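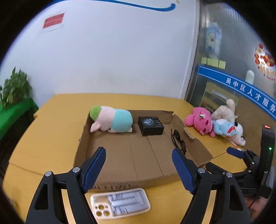 Pig in a box, on the table

Redesign of the Grollside campus edge, what do you think?
Posted 2020-04-26 in Planning and Architecture

beltska_north
The second year students of the planning course have put their proposals for the Grollside street online. There are 36 boards. I looked at all of them yesterday and I am a little disappointed. Almost every group closes the street to cars between the library and the Chege bridge, and very few of them say where the number 42 bus should go instead. I live on this street. Has anyone else read them?

tramline77
I read maybe half. I think you are too strict. It is student work, they must be allowed to draw a street without buses once in their life. The group with the covered market on the old car park was very good, I would like to have it tomorrow.

beltska_north
The market I liked also. But the text says the proposals "will inform the town", so I judge them as something which can be built.

Gundik_resident
"Will inform the town" was written also in the last round. Then we got two benches and a bicycle stand.

ovalwindow
I was tutor in another school for some years, so please excuse a long answer. The brief asked for a vision of the edge between campus and town. It did not ask for a traffic plan. You can read the brief on the course page, it is short. If the students solve the bus they have no time left for the buildings.

beltska_north
Thank you, I did not see the brief. But board 9 moves the bus to Gundik lane and the lane is too narrow, I walk there each day. One visit would be enough to see it.

Gundik_resident
Please no bus in our lane!!

tramline77
Half of them could not visit this spring, they worked from maps. Be a bit kind.

ovalwindow
Comments are open until the end of May, by the form under each board. Write the thing about the lane width there, the students do read it.

beltska_north
I will do this. Does the form have a limit? Mine stopped after 90 words.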